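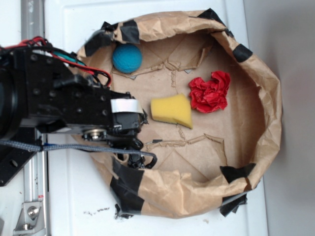 Jastmont Bride Wears the Curtains, and the Curtains Win

Hanne Dalsgaard got married on Saturday in a floor-length gown the color of pea soup, cut from the drapes that hung in her grandmother's dining room for most of the last century. The groom wore gray. It was, by all accounts, the last time anyone looked at him until the cake.

Dalsgaard, the Jurkholm stage actress better known for playing women who die in the second act, had kept the dress quiet since January, when the engagement was announced and the guessing began. Fashion pages had her down for ivory silk. One gossip column was certain of a white jumpsuit, and ran a drawing of it. What came up the steps of the old Jastmont town hall a little after two in the afternoon was velvet, heavy, long in the sleeve and plainly green, with a row of the original brass curtain rings sewn down the back where a sensible person would have put buttons.

They jingled. Guests in the back rows said they heard the bride before they saw her.

"She brought me the curtains in a garbage bag," said Harriet Quintanilla, the designer, who runs the two-room label Sirko and has until now been known mostly for raincoats. "I told her velvet that age would fall apart if you breathed on it. She said fine, then don't breathe on it."

The finished gown took 437 hours, by Quintanilla's reckoning, and a fair share of those went into getting the dust out. The sun had faded the folds into long pale stripes, and Quintanilla chose to leave them. From a distance they passed for expensive pleating. The train was weighted along the hem with the same small lead pieces that had kept the drapes from flapping, which turned out to be a smart decision, as the wind off the river was busy all afternoon removing everybody else's hats.

And there were a lot of hats. The invitation had asked for "something on your head, please," and left it there. The 384 guests took this as a challenge. There were berets, bowlers, a beekeeper's veil and one very good straw boater, last seen heading for the far bank. Film director Ismael Frota came in a fez and a brown suit with the pockets still stitched shut, and told reporters that he had forgotten the invitation entirely until he got in the car. He did not say where in the car he had found a fez.

Best turned out, if votes had been taken, would have been Kha Phan, the singer, who walked in wearing a navy blue mess jacket, wide white pants and a flat cap tipped so far forward that she had to be steered to her seat. The jacket is from the fall line at Trokov. So, a spokesman for Trokov was quick to point out, is the cap. So were the shoes. The spokesman called twice more before press time.

The groom, Vinh Triệu, restores church organs and had been to exactly one fashion show in his life, which he left early to move his car. His suit was a plain three-button affair he already owned. He had it let out for the occasion and added a green tie, cut from what was left of the curtain tiebacks. Asked on the steps what he thought of the dress, he said he liked it very much and that it was heavier than it looked. He had stepped on it by then - on the way in, at the third row, with a noise several guests described as agricultural. No damage was found.

The ceremony itself was short. There were four bridesmaids, all in gray wool, all in flat shoes, and all, it was noted, able to sit down. The bride was not. Velvet lined with more velvet does not bend much at the waist, and Dalsgaard stood through the readings, the music and a toast from her uncle that ran to several pages. She changed for dinner into a short yellow dress with pockets and was seen to eat two helpings of everything.

Reaction has been mixed, as it generally is when someone gets married in window treatments. One morning show host called the gown "brave," a word seldom used of clothes people like. A rival put it at the top of her list for the year. Quintanilla, who had seven orders by Sunday night, has turned down all of the ones that came with a photo of somebody's living room.

"I can't look at another pelmet," she said. "If they want a raincoat, I'm here."

As for the gown, it is going back to the grandmother's house, where Dalsgaard says it will be aired and put away. The dining room has had paper blinds up since spring. Her grandmother, who is ninety and attended in a black turban with a pin the size of a saucer, told the local paper she had never much liked the curtains and thought they looked better moving.

The couple left for the coast on the evening train. The hats that were recovered from the river can be collected at the town hall front desk, weekday mornings only.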